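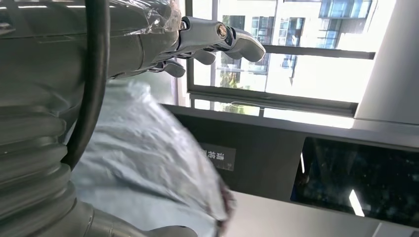

December 5, 2022
By the Gonard workshop desk

Every fall we sit down with coffee and a very long spreadsheet and try to work out what next year's equipment is going to cost us, and this time I promised I'd put something up on the gallery page for everybody who has been asking (and there have been plenty of you, which is lovely). We're a small finishing shop in Custville, we handle soft goods, and we have been talking about a robot with a proper hand for longer than I'd like to admit. The part of the budget that grew most this year was the part I used to skip over, the bits that go on and around the arm. A hand with that many joints, with its pivot bolts and little linkage pieces, has its own line on the sheet now, and so do cables, bellows and covers. Even the clear plastic wrap over the forearm got me thinking about lint, and I've put down a modest sum for proper sleeves. I would rather have that money set aside and not need it than go begging for it in June.

Crumpled fabric is the hard thing, as anyone who has ever folded a fitted sheet will know. A box has corners and stays where you put it. Cloth sags and folds over on itself, and a ragged edge gives you something different to get hold of every time. So when we wrote to suppliers in October we asked each of them to quote for handling limp pieces, frayed edges included, and to quote for the hand and the arm separately. Two came back with everything in one lump sum anyway! We've asked them again, nicely.

The quotes we're comparing most closely are from Kokano and Nartey. Kokano's is the cheaper arm, with training charged by the day. Nartey's costs more up front but folds in two visits a year and a set of spare finger parts, and I must say I'm leaning that way, though I've been told I lean toward anything with spares in the box. Neither price includes freight, and neither includes the table, so please add those before you fall in love with a number (I did not, the first time).

A word on floor space, as a few of you are planning your own rooms. We have roughly 241 square feet to give it, and I had that all marked out in tape before I remembered that people need to walk past as well. Think about your windows, too. Ours are big and face the afternoon sun, and I'm very fond of them, but anything that relies on a camera may want a blind, so blinds are on the list under "sundries" – along with floor mats, cable covers and a second kettle.

We'll settle the order after the holidays, once the revised quotes are in and the electrician has been to look at the back wall. If you've bought a multi-fingered hand yourself and can tell me what you spend on upkeep in a normal year, please do leave a note underneath, even a short one. I read them all, usually with my lunch.

2 comments
2 shares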